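Wanda Pruitt
10. Oktober 2026

Kann die Maschine jetzt den Tisch abräumen? Kurzer Thread vom Küchentisch der Zukunft. 1/6
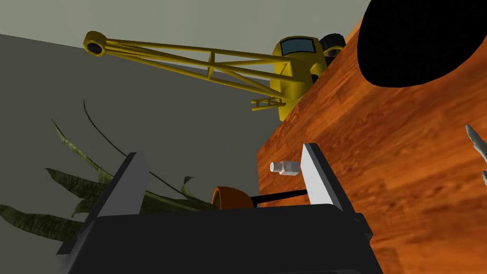 Seit Juni lese ich bei Pendard die Protokolle mit. Aufgabe: alles vom Tisch, jedes Teil an seinen Platz. Meine Kinder scheitern daran täglich, ich bin also milde gestimmt. 2/6

Bisher 103 Durchläufe in der Simulation. Sauber zu Ende gebracht: 11. Der Rest heißt im Protokoll »teilweise erfolgreich« – den Ausdruck übernehme ich für meine Steuererklärung. 3/6

Am schlimmsten ist alles, was klein und rund ist. Ein Salzstreuer auf der Seite, und die Planung rechnet, als ginge es um eine Mondlandung. 4/6

Ellis meint, in drei Jahren sei das gelöst. Das meinte Ellis vor drei Jahren auch schon. 5/6

Und Spülmaschine einräumen? Steht auf der Liste, ganz unten. Ich kaufe jetzt erst mal neue Spülbürsten. 6/6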